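The Month of Not Cleaning for Company

Hello again from the hill above Irgate, where the wind has finally let up and I have the kitchen window open for the first time since fall. I promised last time that I'd write about soup. I'm not going to write about soup. I made the soup, it was fine, it had too much barley in it and we ate it for four nights. Moving on!

What I want to talk about is having people over, and how badly I had let myself get out of the habit.

When we first moved up to Irer I was the sort of person who had folks in all the time. I don't mean dinner parties (I have never owned enough matching plates for a dinner party). I mean people knocking on the door on their way past and staying until it got dark. Then we painted the front room, and bought the good rug, and somewhere in there I started needing notice. A day's notice, then a week's. By last winter you practically had to apply in writing. I would spend an entire afternoon wiping the tops of door frames, for pity's sake, and by the time anybody rang the bell I was so tired and cranky I wanted them to go home.

My sister-in-law was the one who called me on it. She drove over with a sack of lemons from her tree, and I kept her standing on the porch for a good long chat because there was laundry on the couch. She went home and phoned me that evening and said, "You know I've seen laundry, right?"

So that was the start of it. I decided that for all of February I would not clean for company. I could clean because something was dirty and bugging me, sure. But if someone called and said they were passing through Irgate and could they stop in, the answer was yes, and I wasn't allowed to touch a thing between hanging up the phone and opening the door. Not the dishes, not the shoes in the hall, not even the bathroom hand towel, and that one nearly killed me.

The first visit was rough. It was the couple from the Nikzad bakery, who are both very neat people, the kind who fold their coats before they hang them. I had a colander of potato peelings in the sink and the ironing board up in the middle of everything. I must have apologized before they even got their boots off. They sat down, moved a stack of magazines, and told me all about the trouble they're having with their oven, which runs hot on the left side, so that every tray has to be turned halfway and the seeded rolls still come out two different colors. We had a lovely time. I don't think either of them looked at the sink once, and if they did they kept it to themselves.

After that I got braver. I had a neighbor in for coffee with the vacuum cleaner parked right beside her chair like a dog. I had my old walking group back, all squeezed in around a kitchen table that still had tax papers on one end. And I started inviting people myself, which I hadn't done in ages, usually by text and usually with no warning at all. "Kettle's on, come now" works much better than trying to find a date that suits everybody in March. 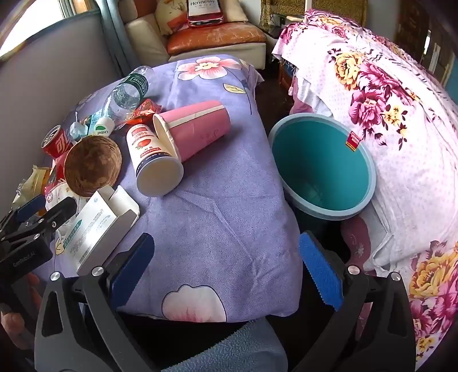

Irer, February

Snacks, then. Several of you wrote in after the last letter to ask what on earth I feed people when I haven't planned anything, so let me tell you how I've been managing it.

The big change is that I've stopped baking for visitors. I love baking, but it was part of the same problem. If there had to be a cake, then there had to be a day for making the cake, and we were right back to applying in writing. So now there's a shelf. It's the second one down in the pantry, and it's the company shelf, and everyone in this house knows that if they eat from it they have to replace what they ate. (My husband would like it noted that he has replaced nearly everything.) On it I keep crackers, a jar of olives, a jar of those little sour pickles, salted peanuts, and whatever packaged cookies were on sale. Cold drinks go on the floor by the back door, where they stay plenty cool until spring. That's the entire system, and it cost me less than one decent cheesecake.

If it's closer to suppertime I do eggs. You can feed a surprising number of people on scrambled eggs and toast, and they will be grateful in a way they never are about a roast. I put out hot sauce and the good butter and let everybody see to themselves. One evening we had the neighbor and her two boys, and those kids put away so much toast that I ended up defrosting the emergency loaf.

I did have one flop, and I'll confess it. I got overconfident and asked people to come straight from the winter market at Akell, and I'd forgotten that the market closes early when the weather's bad. They turned up while I was in the bath. I came down in my robe with wet hair and everybody had already let themselves in and found the olives. I was mortified for maybe a minute. Then somebody handed me a cup of my own tea and I sat down in my robe and stayed in it until they left.

A few things I've learned, for anyone who'd like to try this at home.

Do the lamps. It isn't cleaning, so it doesn't break the rules, and a messy room looks a lot kinder with two lamps on and the overhead light off. I do it as I walk to the door.

Keep one seat clear. Just the one! The rest can be piled up with whatever you like, but if your visitor has to stand there while you shift a heap of coats, they feel like they're putting you out. With one clear chair they can sit right down, and you can deal with the heap while you're talking.

Don't apologize more than once. I'm still bad at this. My friend with the goats says that every time I say sorry about the floor, she looks at the floor, and she hadn't been going to.

Let people help. I used to leap up and say no, no, sit, when anybody carried a cup to the sink. Now I let them. People talk more freely with something in their hands, and I've heard some of the best gossip of the winter from a person drying my saucepans. It also means that when they've gone, I'm not left alone with the whole mess at ten at night.

And leave the rest until morning. I know there are some of you who can't sleep with crumbs on the table, and I was one of you. But the crumbs will wait. I've been going up to bed with my head still full of the conversation, and coming down to deal with things over my first cup of coffee, with the radio going, and I find I don't mind it a bit that way around.

My mother would be horrified, by the way. She kept a front room that children were not allowed in, with a clock that had to be wound and a dish of candies that had to be left alone. I loved that room and I was scared of it. I asked my aunt recently who ever sat in there, and she thought about it for a while and said the insurance man.

Now, some bits and pieces before I close.

The seed swap is on again at the Irgate library, in the downstairs room. Bring your seeds in envelopes with the names written on, please, as we had a great many mystery beans last year. Mine came up purple and climbed the neighbor's fence.

The footpath behind the old Akell dairy is open again as far as the second gate. It's muddy past the stream, so wear your bad boots.

I finished the big sweater! It took 69 evenings, and I only know that because I kept a tally on the back of the pattern. The sleeves are long enough for a gorilla. I've turned the cuffs back and I'm calling it a feature.

To the reader who asked for the pickle recipe: they're from a jar, my dear, see above. But I do have one for pickled carrots that I'll dig out for next time, if I can find the card. It's either in the tin with the birthday candles or it's in a cookbook marking some other page.

Write back and tell me what's on your company shelf. And if you're ever coming through Irer in the afternoon, give us a knock. Mind the boots in the hall.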